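FOR IMMEDIATE RELEASE
February 5, 2026

Lullgate Opens Its Long Table to the Neighborhood, and the Tables Come With It

NOKELELL – Lullgate, the shared workroom on the ground floor of the old Zovside building, is opening its doors to drop-in visitors this month after a winter spent sanding, refinishing and rearranging every table in the place. The room now has 636 square feet of open floor and a simple idea behind it: a good, clear tabletop is one of the most useful things a neighborhood can share.

Anyone who has tried to cut out a dress pattern on a kitchen counter will know what we mean. So will anyone who has spread out tax papers on a bed, or fixed a lamp on the floor with one knee on the cord! Many homes in Nokelell are small, and the family table is usually doing three jobs already. At Lullgate, people can come in, claim a stretch of table and leave their elbows out.

"My mother did everything at one table," said Sun-ja Ra, who founded Lullgate with her brother, Chang-ho Ra. "She rolled dough on it, she did the household accounts on it, and we did our homework at the far end with the fruit. I wanted a room that felt like that, only bigger, and with more chairs."

The refinishing began in December. Chang-ho Ra and furniture maker Birger Granström took the tables one at a time, filled the worst of the old gouges and gave each top a smooth, pale finish. They chose a light color on purpose. Pins, small screws and the ends of thread show up well against it, and it makes the room feel brighter on gray afternoons. They also decided early on that the tops should be allowed to pick up marks from use, and visitors are asked not to fret over the odd smudge.

"A table that people are scared of is no good to anybody," said Granström. "I told them I would rather come back and sand it again in a few years. I like sanding."

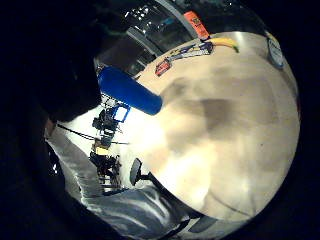

Can visitors bring food to the tables?

Snacks and drinks with lids are welcome at every table, and hot meals can be eaten at the two round tables by the kitchen door. Please wipe down your spot before you go. Cloths and a spray bottle are kept on the windowsill.

The new layout grew out of a lot of trial and error. Hae-won Tak, who planned the room, first set the tables in rows and found that people at the back felt as if they were sitting an exam. She then tried them end to end, and the difference was plain within an afternoon. People doing quite different things sat down across from each other and started talking. A retired surveyor mending a kite ended up helping a student with a cardboard bridge, and both of them stayed until closing.

So the long table stayed, with a few smaller ones along the walls for those who want quiet. Tak has also put together what she calls the Shim, a tall cabinet of shared supplies named after the slips of wood that keep the oldest table level. It holds 193 items to borrow inside the room, among them scissors, rulers, glue, needle-nose pliers, a hot-glue gun, cutting mats and a really excellent tape measure. Everything in the Shim can be used free of charge. Borrowers just write their name on the card hanging inside the door and put things back on the shelf they came from.

"I get asked all the time what kind of workshop we are," said Tak. "I never have a good answer, and I've stopped looking for one. Last week we had someone addressing wedding envelopes next to someone taking apart a toaster."

Drop-in visits cost $3 for as long as you like, and children come in free with an adult. Regular visitors can sign up for a locker at the desk, which saves carrying a half-finished quilt home on the bus. The refinishing work was paid for in part by neighbors, who gave $1,150 through a jar on the counter and a very lively soup supper. Lullgate thanks every one of them.

Short classes will start once the drop-in hours have settled down. The first, led by Jae-in Cho, will cover basic clothing repair: sewing on buttons so they stay put, patching a knee, and closing up a seam by hand. Cho asks people to bring something they really do want to wear again. Old shirts for practice will be on hand as well. Granström has agreed to teach a second class on caring for wooden furniture at home, including what to do about water rings and wobbly legs.

Lullgate is still looking for a few things for the room. Sturdy chairs without arms are at the top of the list, followed by desk lamps in working order, jars with lids and a paper cutter. Donations can be left at the desk whenever the room is open. Please ask before bringing anything that takes two people to carry.

About Lullgate
Lullgate is a shared workroom in the Zovside building in Nokelell, run by Sun-ja Ra and Chang-ho Ra. It is open to all ages and all kinds of table work. The entrance is on the courtyard side, with a ramp to the left of the steps.

Press contact: Hae-won Tak, at the Lullgate front desk. Reporters are welcome to visit during opening hours and to bring their mending.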